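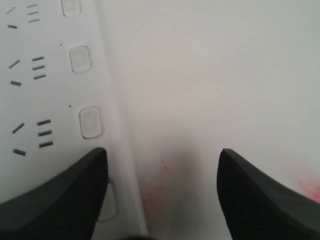
# Recubrimientos superhidrofóbicos a partir de cera y sílice: informe de proyecto

Autoras: Canan Karabulut y Anitha Marar
Asignatura: Laboratorio de Materiales II
Fecha de entrega: 02/05/2020

## 1. Introducción

Una superficie se considera superhidrofóbica cuando una gota de agua apoyada sobre ella forma un ángulo de contacto mayor de 150° y rueda con una inclinación pequeña. El ejemplo que aparece en todos los manuales es la hoja de loto, cuya superficie combina una cera vegetal con un relieve de papilas microscópicas. La cera sola no alcanza esos ángulos. Hace falta también la rugosidad, que deja aire atrapado debajo de la gota (estado de Cassie-Baxter).

La mayoría de los recubrimientos comerciales de este tipo usan compuestos fluorados, que son persistentes en el medio ambiente. Nuestro proyecto parte de la pregunta de si se puede obtener un resultado parecido con cera de carnauba y nanopartículas de sílice, aplicadas por pulverización sobre vidrio, y cuánto aguanta la capa cuando se frota.

## 2. Materiales

Los portaobjetos eran de vidrio común de laboratorio. La sílice pirogénica se compró a Flulten, en polvo y ya modificada con grupos metilo. La cera de carnauba venía en escamas, de Trudine. Como disolvente se usó etanol absoluto. No probamos otros disolventes, aunque el tutor sugirió acetato de etilo, y lo dejamos anotado para una continuación.

Para medir los ángulos se utilizó el programa Qudah, instalado en los ordenadores del departamento, que ajusta el perfil de la gota a partir de una fotografía lateral.

## 3. Procedimiento

1. Limpiar los portaobjetos con agua y detergente, aclarar con agua destilada y después con etanol. Secar en estufa.
2. Fundir la cera en etanol caliente con agitación y mantenerla en baño de ultrasonidos hasta obtener una emulsión blanquecina.
3. Añadir la sílice poco a poco. Si se echa de golpe se forman grumos que atascan la boquilla del aerógrafo.
4. Pulverizar a distancia fija, en pasadas cruzadas.
5. Dejar evaporar el disolvente a temperatura ambiente y curar en estufa.

Preparamos 22 muestras en total. Tres se descartaron porque la capa se desprendió al sacarlas de la estufa – las tres eran de la primera tanda, cuando aún no aclarábamos con etanol – y las 19 restantes se usaron para todas las medidas que siguen.

El ensayo de abrasión se hizo con papel de lija fino pegado a una pesa, arrastrada siempre en la misma dirección. Un ciclo equivale a una pasada de ida. La vuelta se hacía levantando la pesa.
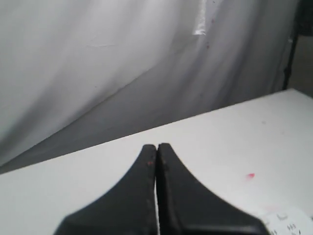 Después de cada bloque de ciclos se limpiaba la muestra con aire seco y se volvía a medir el ángulo en cinco puntos. Al principio lo hacíamos en tres, pero la dispersión entre el centro y los bordes era demasiado grande para fiarse de la media.

## 4. Resultados

### 4.1. Ángulo de contacto

El vidrio limpio dio ángulos bajos, como era de esperar. Las muestras solo con cera quedaron claramente por debajo del umbral de 150°. Las que llevaban sílice lo superaron cuando la proporción en masa entre sílice y cera era igual o mayor que uno. Con menos sílice la cera llena los huecos y la superficie queda casi lisa.

Con mucha sílice aparece otro problema: la capa se vuelve blanca y se va con el dedo. La formulación intermedia, que en el cuaderno llamamos Gomby, fue la más equilibrada y es la que usamos en la abrasión.

### 4.2. Resistencia a la abrasión

La mejor muestra resistió hasta 817 ciclos antes de bajar de 150°. El ensayo se prolongó en ella hasta el ciclo 2155, momento en que el vidrio ya se veía descubierto en varias zonas. Incluso entonces las gotas seguían siendo bastante redondas en las zonas con recubrimiento, pero se quedaban pegadas al inclinar el portaobjetos.

Esto último coincide con lo que se describe en la bibliografía: el ángulo estático cae despacio, mientras que el ángulo de deslizamiento empeora mucho antes. Si repitiéramos el trabajo mediríamos los dos desde el principio.

## 5. Fuentes de error

- El aerógrafo no reparte igual al inicio y al final de cada carga.
- El volumen de la gota se controló con micropipeta, pero en las superficies más repelentes la gota no se soltaba de la punta y hubo que acercarla hasta tocar la muestra.
- La humedad del laboratorio no se registró.
- La lija se cambió al cambiar de muestra y no dentro de cada ensayo, así que los últimos ciclos fueron menos agresivos que los primeros.

## 6. Trabajo pendiente

Queda por hacer la microscopía electrónica de las muestras desgastadas. El turno del equipo está pedido para agosto. Con esas imágenes se podría comprobar si lo que falla primero es la unión entre la cera y el vidrio o la rugosidad de la parte superior. También guardamos seis portaobjetos sin ensayar, en caja cerrada, para medir de nuevo su ángulo en esa fecha y ver si la capa envejece sola.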